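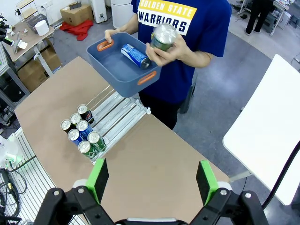
Curthorpe Lab Puts Two Fingertip Pads Through Can-Handling Trial

December
By staff writer
Filed under: Grippers & End Effectors

Drovero has finished the first round of a side-by-side test of fingertip pads for its two-finger gripper, using beverage cans and a gravity-fed rack at its Curthorpe lab.

The trial compared a soft green foam pad with a molded rubber pad from Lim. Both were fitted to the same linkage fingers and run on the same arm, with a wrist camera supplying the only close view of the target. Each pad was scheduled for 1,000 picks. Cans were taken upright and lying on their sides, and a pick was scored as failed if the can slipped, turned in the grip or showed a dent afterward.

Foam recorded 10 failures. Rubber recorded 209, most of them on cans lying on their sides, where the stiffer surface made contact along a narrow line and let the can rotate.

Foam wore faster. The lab replaced one set partway through the run after the adhesive began to lift at the lower corner — the rubber set finished without replacement.

Grip force was held constant by an Enum controller, which the company says may have put rubber at a disadvantage. A second round will let force vary by pad and extend the count to 2,000 picks each. It will also add a wider opening position, as wrist camera views were clearer with the fingers fully apart on approach.

Drovero has not said which pad will ship with the gripper.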